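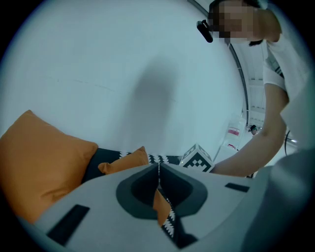 What does a hand-held gripper set cost a small buyer? More than the price on the quote, and usually the larger part of the bill comes after delivery.

Hand-held gripper sets are bought in pairs, one for each hand, and are used to record household jobs such as tidying a sofa so that a robot may later be trained on them. Sellers present them as the cheap way into automation. The claim holds only if the buyer leaves out wages, spares and storage, and many budgets do.

Costs

A plan normally has 4 headings: the grippers, the tracking markers, the head-worn camera and the people. The first three are easy to price. The fourth is not, and it is the one most often guessed. A plan for 600 recorded sessions, drawn up at Plokberg, put hardware at the top of the page and gave the operators' time a single line near the bottom. Clips thrown away for poor tracking did not appear at all.

Furniture is also left out. A soft seat with cushions has to be bought, cleaned and put back in order between takes, and one sofa says little about how a robot will cope with another.
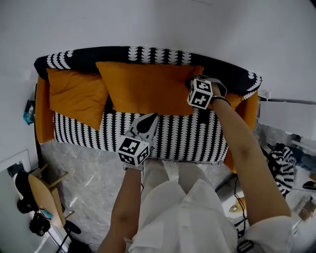
Mạc objected to this reading in a reply to the Plokberg plan, arguing that a pair of grippers is still far cheaper than an arm on a stand, and that staff would be paid under either plan. The point is fair as far as it goes. It does not show that the recordings will be of use once an arm is bought, and the arm still has to be bought.

Renting

Mitum and Bisa both rent sets by the month. Bisa's terms include 2 spare finger pads; Mitum charges for them. Renting suits a short trial, but after 9 months at Mitum's rate the buyer has paid the full price and owns nothing — a detail found in the terms and missing from the brochure.

Planning

Buyers are usually advised to run a paid trial before ordering, and to ask for the share of clips that were kept. Few sellers print that figure.

Shares: 9 | Comments: 2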